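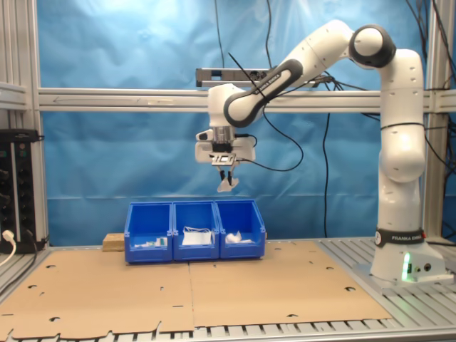
Pleken says its bin-sorting cell in Stockdale can be put back in service in 32 minutes after a fault, by one person with a printed checklist. The company made the claim on April 15, 2024, and it deserves a closer look. The cell is a Franka Emika arm on a slotted aluminum table, with three blue bins lined up under the gripper and cardboard sheets laid over the tabletop. The cardboard has holes in it, and the checklist never mentions it.

Shivam Joshi, who wrote the checklist, said the sheets are swapped "when they need it." Asked when that is, he said the operator decides. A bin that sits on a ragged cutout may not sit level, and the grasp heights are set from the table.

The 32-minute figure comes from a log Pleken shared of 113 restarts since February. It counts from the moment the operator unlocks the arm to the first completed pick. Time spent finding the fault is left out. So are 19 restarts where someone had to call Petro Ostapchuk, the technician who built the cell, which leaves 94 in the average.

Ostapchuk was more forthcoming than the press release. He said most of his calls are about cables, and that the one looping off the gripper gets more of his attention than the arm does. He checks it by hand before every shift. That check is not in the log either.

Tracey Ellwood, who runs a packing line at Jimis and has been offered a similar cell, said she would wait. "I want to see it restarted by somebody who has never met Petro," she said.

Pleken said a revised checklist is being written. It gave no date for it.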